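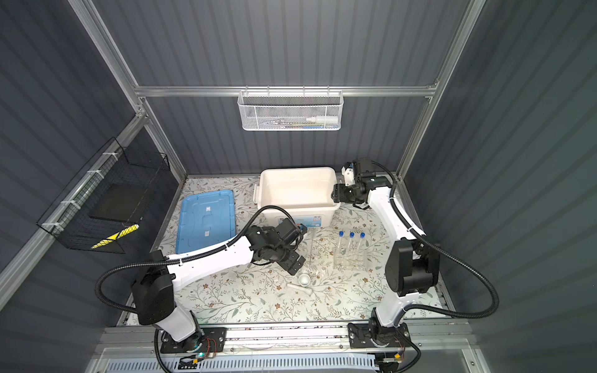 Pernex Corkura Prop Replica Kit, review by Melahat Eren

I finished the Corkura kit last week and I want to write my opinion while I still remember the difficult parts. For those who did not see the series: the Corkura is the folding grapple launcher that Captain Obi carries in Zastdale, from the second season until the end. Pernex sells it as a kit of 336 parts, full size, unpainted. I paid 288 dollars, shipping included.

I should say first that I am not a professional model maker. I have built two helmets and one belt before this, all from resin. My English is also not from birth, so please forgive me if I use a wrong name for some small part.

The parts

The body comes in two halves and the casting is very clean. I found only one air bubble, inside the handle, where it is hidden after assembly. The small parts are less good. The five teeth of the hook had thick seam lines and I needed one full evening to sand them. If you sand too much, the tip becomes round and it does not look like the one on screen, so go slowly with fine paper.

The screws are packed by size in small bags, but the bags have only a letter on them, and the letter C in the booklet is used for two different screws. I lost a lot of time here. The correct one for the hinge is the shorter one. The long one will go through the outer wall, as I learned on the left side of mine.

The booklet

It has many drawings and few words, which was good for me. Steps 1 to 20 are clear. The step with the spring is not clear at all, because the arrow points to the wrong end. I watched the hallway fight from the second season many times and paused it when Obi opens the launcher, and then I understood how the hinge must sit. It is a little strange to need a television episode to build a kit, but I enjoyed it.

How close is it to the show?

Very close, in my opinion. In the early episodes the launcher has a flat trigger and later it has a curved one. Pernex gives you both, so you can choose your version. I took the flat one. The serial number on the grip, 1,936, comes as a water decal and it went on without any trouble.

What I do not like is the length of the barrel. When it is folded, the real prop looks shorter, almost like a flashlight, and it goes inside the coat of the actor. The kit does not fold so small. I tried it with my own costume coat and the end comes out of the pocket. For a shelf this is no problem. For a convention you will need a deeper pocket or a holster.

Paint

Paint is not included. The booklet recommends a dark gunmetal with brown on the grip. I used black primer first, then two thin coats of gunmetal, and I rubbed a little silver on the edges. The resin takes the paint well if you wash it with dish soap before. Leave the hinge without paint, or it will become stiff.

Customer service

I wrote to Pernex about the hole I made with the long screw. They answered in two days and sent me a new left half without asking for money. They also told me the booklet will be corrected in the next printing.

My rating is 4 out of 5. I take away one point for the screw bags and the folded length. If this is your first kit, maybe begin with something smaller and cheaper. If you already know resin and you like Zastdale, I think you will be happy with it. Mine is now on the shelf next to the helmets, and I still have the curved trigger in case I change my mind.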